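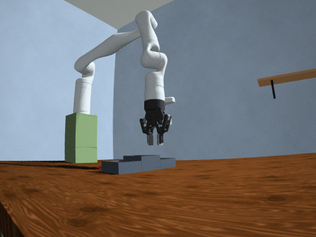 Search datasets
Search
Advanced

# Temia Tabletop Chores, simulated split

Release notes and data card. Last edited 2019-12-09.

## Summary

Temia is a set of 2,481 simulated manipulation episodes recorded with a single fixed-base arm and a parallel-jaw gripper. The tasks are short pieces of household and light shop work: pick up a part, set it down somewhere else, push it against a stop, clear a surface. The set was built to answer a narrow question for the Catterall group: which of these chores can a learned controller finish without a person stepping in, and which can it not.

The short answer is that single-object moves are close to usable in simulation. Anything that needs a second object moved out of the way first is still poor.

## Contents

- 2,481 episodes in total
- 2,283 episodes in `train`
- the remaining episodes in `heldout`
- 7 task families
- 3 room layouts, differing in wall color and furniture placement

Each episode is stored in its own folder with a state log, an action log, rendered frames and a `task.json` file holding the text instruction and the success flag.

## Setup

All scenes are rendered. The arm stands on a pedestal on a wood-textured table, with blocky objects placed within reach. Objects are rigid. There are no cloths, cords, liquids or bags, so the set says nothing about laundry, dishes or packing soft goods.

Start poses are sampled with the gripper open and above the table. Object positions are sampled separately, and one object may hide part of another from the main view. These cases were kept. A controller that uses only the main view has to cope with them.

## Task families

| id | family | objects moved |
|---|---|---|
| t1 | lift and hold | 1 |
| t2 | move to marked area | 1 |
| t3 | push to stop | 1 |
| t4 | rotate in place | 1 |
| t5 | place on shelf | 1 |
| t6 | uncover, then pick | 2 |
| t7 | clear table | 2 or more |

## Baseline results

Baselines were run by Kyu-ri Yeom using the Stakell controller with default settings. We report them in words here. Per-episode flags are in `results/flags.csv`.

- t1 and t2: reliable. Most failures are grasps taken too near the end of a long part, which then tips.
- t3: reliable when the stop is in view.
- t4: mixed. Stepped or uneven parts slip when the pads close across two heights.
- t5: mixed. The arm often reaches the shelf with the wrist at an angle that leaves no room to release.
- t6: poor. The controller goes for the hidden object directly and hits the one in front.
- t7: poor. It tends to stop after the first object.

## Known problems

1. Contact friction is too high in the older episodes. Grasps look more stable than they should. Filter on `friction_version >= 2` if this matters.
2. Success in t4 is measured from final angle only, so a part knocked into place counts as a success.
3. Shadows are computed from one light source. Controllers trained on this set alone have been sensitive to lighting changes.
4. No timing limits are applied. An episode that takes far longer than a person would need can still be marked successful.

## Use

Suitable for comparing controllers on rigid-object tasks and for pretraining. It should not be used to claim that a system is ready for a home or a shop floor. A small real-arm set from the Rumirport bench is planned and will use the same task ids for t1 through t4.

To load the training split:

 from temia import load
 train = load("temia_sim", split="train")

Report broken episodes through the tracker and include the folder name and the task id.

Related datasets
Rumirport Bench, real arm (in preparation)
Catterall Drawer and Door Set
Stakell Controller: default weights
Temia Tabletop Chores, state logs only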